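Company News | Automation | May 2025

Teaching the hand at Odbridge

Since spring, our team in the Odbridge hall collects examples for the Navard learning system. The work is simple to explain and slow to do. An operator guides the robotic hand to a container, closes the fingers, lifts it and puts it down again. Each try is saved with the wrist camera video, and the bad tries are saved too.

Chiến Võ plans the sessions. One session takes 35 minutes, and the goal is 60 good examples per session. He prefers to record during normal working hours — the system should learn with people and machines in the background.

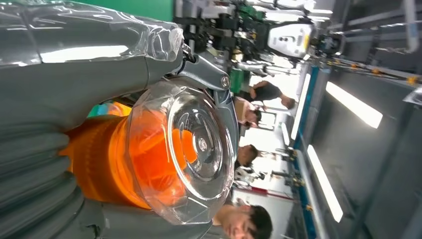
Orange container with a clear lid, in the grip of the hand.

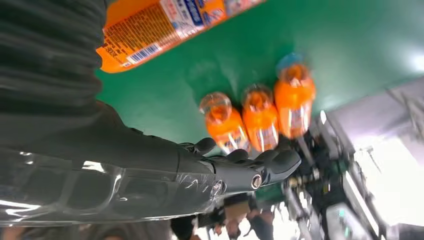
What is difficult

Clear plastic is the biggest problem. Lids reflect the ceiling lights, and the system then makes a wrong guess about the edge. Hongmei Fu now checks every recording and marks the moment of first contact. For lids she asks for 2 camera angles.

What comes next

In July we will add bags and soft packs. Colleagues who want to try as operator can write to Lleucu Gough — training takes four hours.

We use cookies to improve this site. Accept | Settings

© Mamness | Contact | Back to top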